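Part 3: Setting up your Ponix vending shelf and honor box

Okay, by now you've got the shelf on the wall and you've gone through the parts list in Part 2. If you haven't screwed the thing into a stud yet, go back and do that first. I'll wait.

I run the Coronmont version, the one with the coin box on the left. The Zusmont is the same shelf with the box on the right, so flip my lefts and rights and you'll be fine.

3.1 Fitting the coin box

1. Slide the coin box onto the two metal pegs until it clicks. You want one click per peg. If you only hear one, pull it off and try again.

2. Put the key in and turn it a quarter turn to the right. The front panel drops down, so keep a hand under it.

3. Take the foam out of the tray. There's a second strip of foam behind the tray too, and I ran mine for a month with it still in there, wondering why quarters kept getting stuck.

4. Close the panel and take the key out. Put the spare somewhere that isn't your desk drawer.

CAUTION: Don't lift the shelf by the coin box, ever. The pegs are strong going down and pretty weak going up. I bent one in July and the replacement took forever.

3.2 Setting the dividers

The dividers are the clear plastic fins that snap into the rail. You can set them up any way you like, but I've moved mine around a lot and keep coming back to the same layout: wide slots at the bottom for the bulky bags, narrow ones up top for bars and gum.

1. Start at the left end and press the first divider into the rail, back edge first.

2. Hold your widest snack against it, then add a finger's width. Snap in the next divider there.

3. Keep going until you run out of rail. A leftover gap at the end is fine — I keep napkins in mine.

Note: the fins get brittle if the room is cold. Let them warm up indoors for an hour before you bend them.

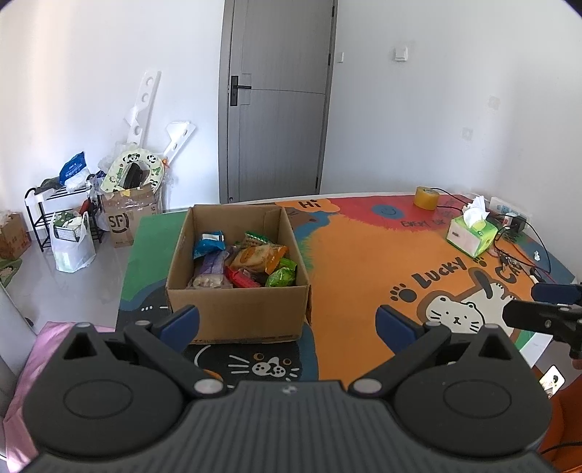

3.3 Stocking for the first time

Go small on your first load! I bought way too much from Guzmán, my wholesaler, and ended up eating crackers for lunch until I was sick of the sight of them. Pick a few things you know people like, see what sells, and build from there.

1. Check the dates before anything goes on the shelf. Oldest to the front, newest to the back.

2. Fill each slot to the line on the divider and stop. Past the line, the bags push each other out and you'll find them on the floor.

3. Put anything with nuts in its own slot, with the yellow label facing out. Leave the ingredients readable on every packet, too.

4. Clip on the price tags. I round everything to the nearest quarter, which saves a lot of digging around for nickels.

CAUTION: Chocolate goes on the lowest row, away from windows and heaters. If your room gets hot in the afternoon, skip it until fall.

3.4 Setting the counter

The little counter on the coin box only counts coins, and it has no idea what they're worth. It comes from the factory showing 38 from testing, so clear it before you open for business.

1. Hold the gray button until the display blinks.

2. Let go, then tap it once. You should see a zero.

3. Drop in a test coin. If the number doesn't move, the tray isn't pushed all the way back.

The display stops at 99 and starts over, so write the number down each time you empty the box. The tray itself holds 100 coins, and I'd empty it well before that. The battery is rated for 2000 coins. Mine's still on the first one.

If the counter skips, wipe the slot with a dry cloth and try again. No sprays in there, please. Cleaning the rest of the shelf is in Part 4, along with how to get the rail off when it's sticky.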